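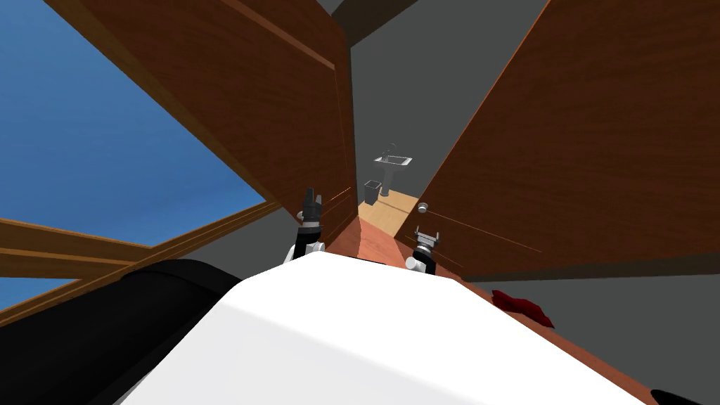 A dark red cloth on a reddish-brown wooden countertop.

Home Posts Kitchen Garden About

February 11, 2024

I gave up paper towels at the start of the year. We were going through a roll every couple of days, and the last bulk pack from the Protby warehouse store took up half the hall closet.

I bought 13 cotton cloths from the discount place in Tamach and put them in a drawer by the sink. Dirty ones go in a bucket with a lid under the basement stairs. When the bucket is full I wash them hot with the bath towels. No fabric softener — it makes cotton stop soaking things up.

Most jobs are fine. Spills, crumbs, wet hands, the stovetop. Bacon grease is the exception. I drain it on a brown grocery bag now, and that works as well as a towel did. For the cat's messes I still keep one roll in the basement, and I don't plan to change that.

The cloths sour if they sit wet in a heap overnight. I hang them over the faucet before bed. A cup of white vinegar in the wash fixed the two that had already gone bad.

I did buy a second-hand drying rack from a shop on Bulell Street. It wobbles, and I need a longer screw for one leg.

Next I want to do something about the sandwich bags.

Comments (3)

marshhen50: Old T-shirts cut up work too. Free.

Dot in Tamach: Do you wash them with the bath towels even after raw chicken?

Reply from author: No, those go in a separate load with bleach.

Older post Newer post Back to top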